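1st January

I woke up late and the street was very quiet. I made coffee, then I made a second one, and I sat with this notebook that my sister gave me in October and I did not open until now. I want to write in English every day this year, also when I am tired. If I make mistakes, they will stay here.

So, the boxes. I am in this flat for 90 days now and I still have boxes in the corridor. The big ones from Hivside are finished, I folded them and put them behind the wardrobe. But the small ones are worse. In the small ones I put everything I did not want to decide about: cables, letters, the instructions for a lamp which I left in the old flat, a bag of buttons. Every evening I walk past them and I feel a little ashamed.

Today I took one of them to the table and said to myself that I do only this one. I found the bill from Pulterska, the removal company, 1,219 in total, and I was angry again for the broken mirror. Then I found the key of my old bicycle. I kept it. I don't know why, the bicycle is sold.

It is strange how much a table changes when you put a box on it. Before, it is a place for work, with the laptop and something to drink. After, it is a place for leaving things, and you must move your elbow all the time.
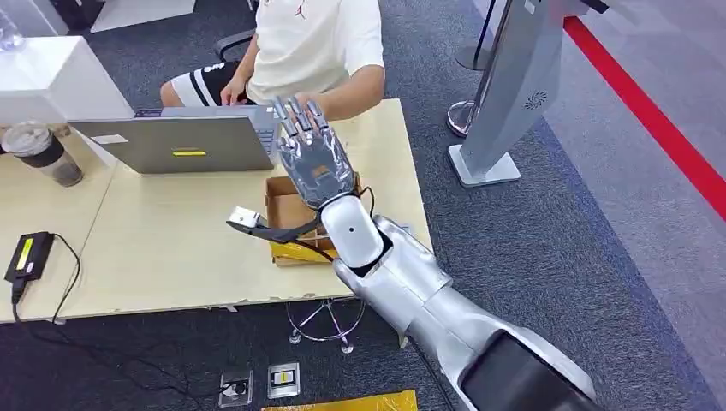 Dalva Aguiar wrote to me in the afternoon that a box should never stay on a table where people work, because after two days you stop seeing it and after a week you put your cup on top of it. Her advice was to open it on the floor, take out what you need before the evening, and give the rest away with the flaps still open, so that you cannot pretend it is packed. I answered that my back does not like the floor. She sent me only a row of small laughing faces.

I think she is right about the flaps. When I close a box, I forget what is inside, and then it can stay a year. So I left mine open for the night, but on the chair. Tomorrow I must sit somewhere, so I will have to finish it.

For dinner I had the rest of the soup and the Lo Presti biscuits, too many of them. I called my mother. She asked if the flat looks nice now, and I said yes, almost.

To do: ask at the post office about the Huven parcel, buy a folder for the letters, throw away the lamp instructions. I wrote this last one also yesterday on a piece of paper, and the paper is in the box.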